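Section 4. Marking Out and Placing the Floor Units

4.1 Before You Begin

This section covers the layout of the Stesel modular shelving system in a stockroom, archive, or reading room. Complete Section 3 (Unpacking and Parts Check) first. Do not assemble any uprights until the layout has been marked and approved by the person responsible for the room.

The installer will need the following:

Tape measure, at least 5 m
Chalk line or long straightedge
Low-tack marking tape in a color that stands out from the floor
Spirit level
Layout sheet supplied with the order
Pencil and a copy of the room plan

The Stesel base unit is 597 mm deep. A full upright is 198 cm tall without its leveling feet and 203 cm tall with the feet fully extended. Check the ceiling height, and the height of any pipes, lights, or sprinkler heads, against the larger of these two figures.

CAUTION: Local fire rules may require clear space between the top shelf and a sprinkler head. Stored goods count toward the height of the shelf. Consult the building manager before placing any unit under a sprinkler.

4.2 Preparing the Floor

1. Clear the area of furniture, mats, and loose cables.

2. Sweep and damp-mop the floor. Allow it to dry fully.

3. Inspect the floor for cracks, raised joints, and access covers. Mark these on the room plan. A leveling foot must not rest on an access cover.

4. Place the spirit level on the floor at each end of the planned run and at the middle. Record the readings on the layout sheet. If the floor falls by more than the feet can correct, stop and contact Jallis Installation Services.

Note: Carpet tiles may remain in place if they are glued down. Loose-laid carpet must be removed from under the units.

4.3 Marking the Reference Lines

All positions in the room are measured from two reference lines. The first is the back line, which follows the rear edge of the units. The second is the cross line, which fixes the end of the first bay. The point where they meet is the origin, and it is shown on the layout sheet as point A.

1. Measure out from the rear wall at both ends of the run. Leave the wall gap given on the layout sheet. Make a pencil mark at each end.

2. Snap a chalk line between the marks.

3. Lay tape along the chalk line in one continuous length. Press it down by hand from one end to the other. Do not stretch it.

4. Measure along the back line to the start of the first bay and mark point A.

5. Lay the second strip of tape through point A, letting it pass well beyond the back line on both sides.

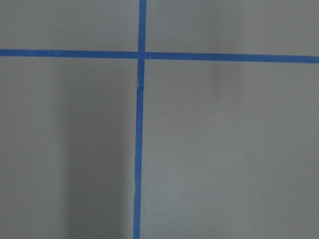
Figure 4-2. Blue tape strips crossing on a gray surface.

6. Check the angle at point A. Measure 3 m along one line and 4 m along the other. The distance between the two end points should be 5 m. If it is not, lift the second strip and lay it again.

7. Write the bay number on the tape at the start of each bay, working away from point A.

Note: Measure to the same edge of the tape throughout. Changing from one edge to the other in the middle of a run is the most common cause of bays that do not meet.

4.4 Checking Aisles and Doors

1. Measure each aisle at its narrowest point and enter the result on the layout sheet.

2. Open every door, cabinet, and window in the room to its full extent. No door may swing across a taped bay.

3. Where the Lambert sliding end panel has been ordered, allow for the panel in its open position.

4. Confirm that light switches, alarm points, and fire extinguishers can still be reached.

WARNING: Do not block an exit or narrow an exit route at any time, including during assembly.

4.5 Placing the Base Units

This task requires 2 people. Wear gloves and closed shoes.

1. Carry the first base unit to point A. Lift from the side rails only.

2. Set the rear edge on the back line and the end on the cross line.

3. Turn each leveling foot until the unit reads level in both directions.

4. Place the next unit and fit the joining plates finger-tight. Repeat to the end of the run.

5. Check the full run against the back line before tightening the plates with the wrench supplied.

6. Remove the tape once the joining plates are tight.

4.6 Sign-Off

The completed layout sheet should be signed, dated, and kept with the room records. Customers with a Trelgate service plan should also send a copy to Tracey Blackburn, Customer Installations, before proceeding to Section 5 (Uprights and Wall Fixings).

Section 4 revised September 17, 2026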